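Craft & Hobby Desks > Show Your Mess
Thread: Finally sorting the white desk (cards, paper slips, little tools, all of it)
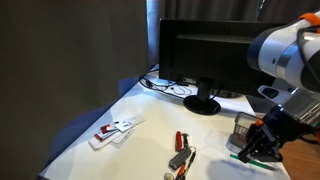
foldout_fern
Posted 4/21/20
So I've been putting this off since November and I'm finally doing it! The plan is to get the whole surface back so I can start my next batch of collage cards. I have about 600 cards and slips if you include the shoeboxes, and they all end up in one heap no matter how I start out. I love them, I really do, but I can't find anything.

Two things I want opinions on. One, do you sort by color or by size? Two, where do your hand tools live? Mine always drift together into a bunch and then I'm fishing around for the one I want while the glue dries. The mesh container is supposed to fix that and so far it has fixed nothing, haha.

Desk top is 53 inches long so I do have room to play with.

papermoth
Color! Always color! I did mine by size for years and it was fine for storage, but the minute I sat down to make something I'd have to open every single box. Now all my reds are in one drawer and I just pull the drawer out and go. I can see some red ones in your pile already, start there and you'll be hooked.

glue_and_go
Going to disagree with papermoth, sorry. Size first, then color inside each size. Long slips get bent corners if you stack them in with regular cards. You've got a long white one in that pile that I'd rescue today.

papermoth
They only bend if you overfill the drawer.

glue_and_go
I overfill every drawer I own, so

tillie_bench
Ooh I love a desk thread. Can I be the cable person? Those black cables behind the monitor base would be my first job, before a single card gets moved. I had the same tangle at the back corner of mine and every time I slid paper over there it snagged. Reusable ties, clip the bundle under the edge, done in an evening. You'll get that whole corner back!

foldout_fern
OK the cable thing is a great point, I stopped seeing them a long time ago. I do have a bag of ties somewhere. (In a box. Under slips.)

glue_and_go, you've got me worried about the corners now. Do you keep the long ones flat or standing up?

glue_and_go
Flat, in a Wemska tray, the shallow kind. I have 17 of them stacked up and I could use more. Standing up they slump over in the middle.

oldstapler
I'll be the grump. Does everything need a home? I make my best cards out of the heap. Two slips land next to each other that I never would have put together, and there's my layout. If I had it all in drawers by color I'd be making the same red card over and over.

papermoth
I do make a lot of red cards. I like them!

oldstapler
And they're lovely. I'm only saying leave some pile in the pile.

foldout_fern
oldstapler I kind of agree with this?? My favorite one from last year came straight out of the mess. Maybe I sort most of it and keep one fanned-out bunch on the left side to pick from. Thirty cards, tops, and I swap them out every month.

tillie_bench
A picking pile! Yes! I'm stealing that.

For the tools, I gave up on cups and containers. I've got a Pimow rack, the kind with slots, and each tool has its own slot. It takes up more room but I can grab the right one without looking.

marlow_cuts
I had the Pimow and took it down. The slots are too wide for small tools and mine leaned all over the place. A mesh container works fine if you only keep the ones you use every day in it. Everything else goes in a drawer. I think people blame the container when they just own too many tools (me, I own too many tools).

tillie_bench
Huh, mine don't lean. Did you get the narrow version?

marlow_cuts
There's a narrow version???

tillie_bench
Yep, same shelf at the store, shorter box.

sunday_scissors
Fern, are you keeping the monitor on there? I moved mine to a side table and gained so much space for laying things out. I follow the Nieto project sheets on it, so I still want it close, but it doesn't need to sit on the good surface.

foldout_fern
Keeping it for now, I watch tutorials while I cut. Good idea for later, though. I do look at the spot it's on and think about how many cards would fit there.

oldstapler
See, you're going to fill it right back up.

foldout_fern
Oh, completely. Cables tonight, then long slips, then color inside size. Does Curent still make the stick-on labels with the rounded corners? I want those for the boxes.

papermoth
They do, I bought two packs last month. Get the matte ones, the pen smears on the others.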